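Last updated: 20th November

Filed under: Home & Balcony, Slow Chores

I have been putting off the balcony since the end of summer, and I know exactly why. It's the kind of job that looks like it should take half an hour and then eats the whole morning, and you come in with sore knees and a strange smell on your hands and somehow the kitchen floor needs doing too. But the forecast was dry, the coffee was good, and I had run out of other things to tidy first. So out I went in my old shoes.

Our balcony is only one floor up from the garden and it gets everything. Leaves blow in through the railing, soil splashes up when it rains hard, and the gray tiles have those thin seams that hold on to dirt as if they were being paid for it. When we moved in I thought stone would be easy to keep clean. It is easy to sweep, I'll give it that. It also shows every drip and every muddy footprint, and it takes its time drying once the sun has moved around to the other side of the building.

I always start with the broom, even when I'm tempted to go straight in with water. Wet leaves turn into a sort of brown paste and then you're chasing it up and down the floor for the rest of your life. After the broom comes warm water with a small squirt of dish soap, poured on a bit at a time, and then the squeegee, working from the wall toward the railing. I used to own a fancy balcony cleaner from Womham that smelled like a pine forest and cost more than our lunch. I finished the bottle last year and haven't missed it. Dish soap does the same thing here, at least on our tiles.

The curb under the railing is the part I never get right. It's a pale beige, which was somebody's bright idea, and the grime runs down it in dark streaks. I scrub it, it looks better for 2 weeks, and then the streaks are back. This year I've decided to be at peace with the curb. We'll see how long that lasts.

What I really want to talk about, though, is the bucket. My poor dark gray bucket! I bought it at the Rathnayake hardware store the winter we moved in, and it has done everything since then — floors, windows, repotting, a leaking radiator, one very reluctant car wash. Over the fall I'd left it outside, and when I finally picked it up the outside was covered in orange-brown stains, all streaky, down the side and over the base. You can't very well clean a floor with a bucket that leaves marks wherever you put it down. So the floor had to wait, and I stood there with a paper towel, rubbing away at a bucket.

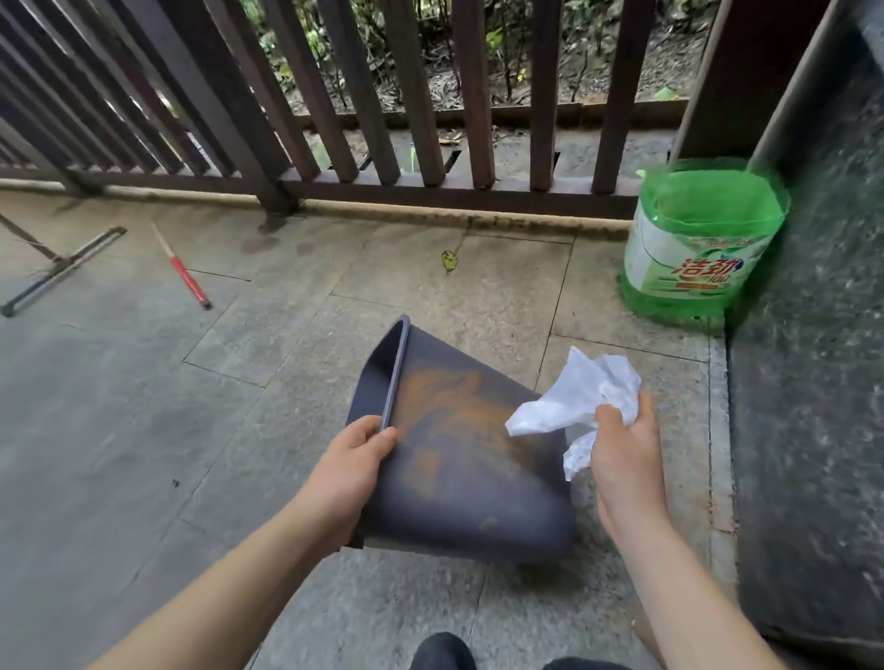 A reader going by Zevunora wrote in under my last balcony post that paper towels are a waste on stains like these, and that a paste of baking soda and a little water, left on for as long as it takes to drink a cup of tea, will shift most of it from plastic without scratching. Use an old sock to rub it off, the comment went on, and do the base first so you don't have to turn the thing over twice.

I like that very much, especially the tea. I have plenty of old socks, too, since the dryer keeps eating their partners. I should say in defense of the paper towel that it's good for a first pass, when you want to know what is loose dirt and what is a proper stain, and I'd rather throw that first layer away than rinse it out of a cloth. But for the stubborn bits I'm going to try the paste and report back.

While I'm on the subject of plastic, please don't throw out your big detergent jugs. Cut the top off with sturdy scissors (carefully, the handle end is thicker than you expect) and you have a perfectly good scoop and water pitcher. Mine is bright green and lives against the wall out there, and I use it for rinsing along the seams, where a whole bucketful would be far too much. It also holds the scrub brush when I'm done. I've seen pitchers sold for this at Trurkonau, in very tasteful colors, and I did pick one up and look at it for a while. Then I put it back.

There's still the railing to do before December. The slats need wiping one at a time, both sides, and I can only reach the outer side by threading my arm through and feeling around like someone looking for a lost earring. I tend to do 3 slats, have a rest, look at the shrubs, and then do a few more. I'm also meaning to move the squeegee indoors for the winter, if I can find a corner of the closet that will take the long handle — last year it fell on me every time I went in for a coat.

Tagged: balcony, buckets, stone floors, reusing things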